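How the Folthorpe short got made

We finished the Folthorpe film in May and I have been meaning to write it up ever since. It's an animated short for a small music school, 100 seconds long, and it took four of us most of the spring.

The school wanted something to play at their open evening. They sent a one-page brief and a recording of their junior orchestra. I liked the recording more than the brief, so we started from that.

Manee Jaidee did the first storyboard. It had 40 panels and a girl who loses her clarinet on a bus. The school liked the girl and didn't like the bus, so the bus became a river ferry. 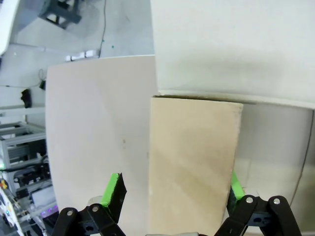 Black linkages and green pads, close up.

Backgrounds were painted by hand and scanned. We tried doing them digitally first and they looked flat next to the music. Somkiat Rattanakul painted the ferry in two days and then painted it again when I changed the time of day - my fault, I should have settled that before he started.

For the character work we kept to a limited style, with held poses and a lot of movement in the hands. Clarinet fingering is hard to draw. Manee filmed her nephew playing the tune slowly and worked from that.

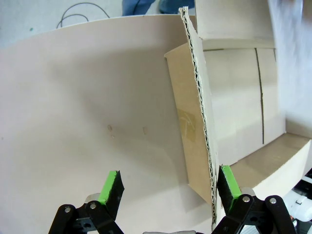

The edit was the slow part. The recording has a pause near the end where the conductor waits for the cellos, and the school asked us to cut it. I argued for keeping it. In the end we kept it and let the girl look out at the water until they come in.

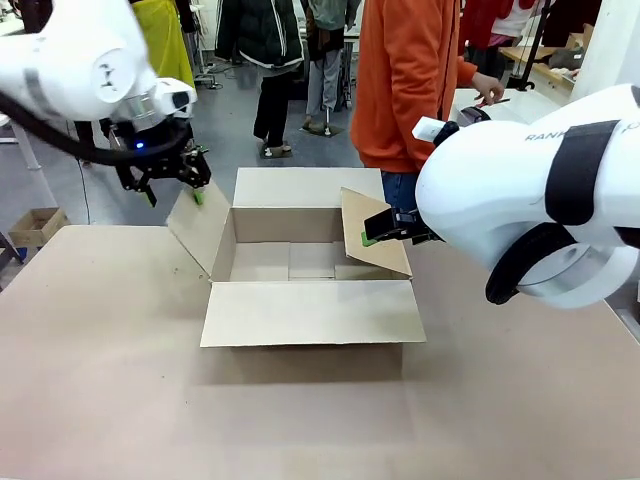
Left gripper at the flap of the box.

We went through 3 versions of the title card. The first was too dark for their projector, the second had the school's old logo on it, and the third is the one in the film.

Sound was mixed at Ronimeo over one long afternoon. They added gulls, which I took out, and a rope creak, which I kept.

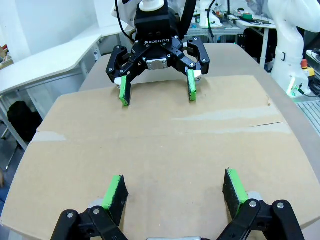 Gripper over the table, fingers pointing down.

The school has it on their site now. Next job is a set of title sequences for Nuchit, starting with the storyboards.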